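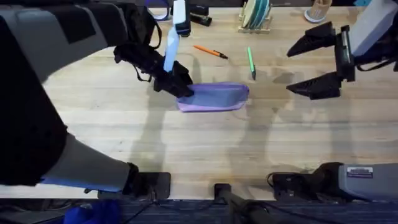
Homent Community Help
Robots and workshop automation

Two arms on one bench: right arm no longer meets the left where it should

Remzi Akgül, Clulunville
March 9, 2020

Hello everyone, and sorry in advance for the length of this, I do tend to go on. I look after a small two-arm cell, both arms fixed to the front edge of a wooden bench and facing the back. We practise everyday handling with it, mostly soft things, and the job at the moment is a purple fabric pencil case with pens to go with it. All was well until February, when we had to shift the bench along the wall to get at a socket. I took both arms off, put them back on the same marks (pencil marks, I admit) and ran the homing routine on each.

Since then the left arm has behaved beautifully. The right one goes through its motions quite happily but arrives short of where the left expects it. At the middle of the bench it is 13 mm out, and nearer the front edge it is hardly out at all. I have homed it again, more times than I'd like to say, and I have swapped the gripper fingers with the spare pair. The error doesn't budge. 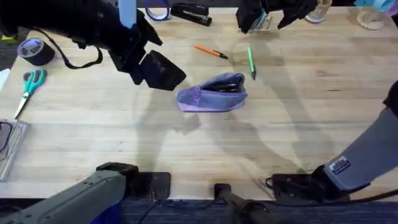

The bench with the pencil case in the middle, and the front-edge mounts for both arms.

I did wonder about the bench itself. It's an old thing, bought second-hand, and the chap who sold it to us swore it was made in 1980. The planks are sound as far as I can tell, but I wouldn't like to bet on the front edge being dead straight. Could that be enough? And if I do have to set the two arms up against each other again, what order do you do it in? The handbook covers one arm very nicely and then says next to nothing about a pair.

One more thing which may or may not matter. Program 702 is the one where the arms have to work together on one piece of cloth, and that's where it shows worst. Single-arm pick-ups with the right arm are a bit off as well, but a pencil case is forgiving and it generally gets hold of something.
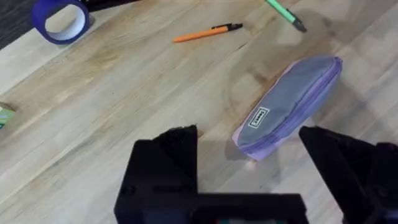

Kevser Sarıgül
Hello Remzi, and please don't apologise, I'd much sooner have too much detail than too little! The useful bit is that your error grows as the arm reaches further out. Homing only tells each joint where its own zero is, so you can home all day and it won't know that its base has been put back slightly twisted. I'd put money on the right mount being turned a touch.

What I do with ours, and it takes an afternoon the first time:

Switch both arms off and slacken the right mount, with somebody holding the arm (it will flop, and it is heavier than you remember). Brush out underneath. A curl of wood or a bit of grit in there is plenty.

Lay a long steel rule along the front edge. If you see daylight under it near the mount, pack the gap with thin card before you tighten anything. Tighten evenly, a bit on one side and a bit on the other.

Then tape a sheet of paper to the middle of the bench, mark a cross on it, and jog the left arm to the cross, slowly. Note the reading, back it right out of the way, and bring the right arm to the same cross. Do that at the front, the middle and the back. If all three are out by the same amount, it's a plain offset and you can type it in. If they fan out the way yours do, the base is still turned and you need to go back to the mount.

Leave your cloth program until last, and run it at 20 per cent speed with your hand on the stop button. Two arms pulling on one thing will hide an error for a while — the fabric gives — and then one of them faults just as you've gone to put the kettle on.
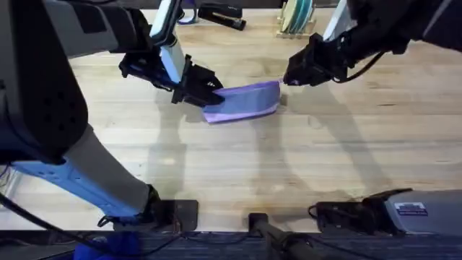 Cloth held between the two grippers, clear of the bench top.

Feselton
had the same thing, was the clamp. buy better clamps

Akbulut
I agree with Kevser about the mount, but have a look at your cables as well while you're down there. When we moved our bench, the cable to one base ended up tight behind the post, and every time the arm swung out it tugged the base round a hair and then let it go again. We had it measured and re-measured and couldn't understand why the numbers wouldn't settle. Give the cable a good loop of slack before you tighten up, and tie it to the bench, never to the arm.

As for the age of the bench, I really wouldn't worry. An old top that has finished moving is kinder to you than a new one. I'd scribe proper lines round both mounts with a knife once you're happy, so that next time you aren't relying on pencil.

Remzi Akgül
Thank you both, this is very kind (and thank you Feselton, I suppose). I've had the rule along the edge this evening and there is a gap by the right mount, so out comes the card tomorrow. Will do the crosses at front, middle and back and write up what I get.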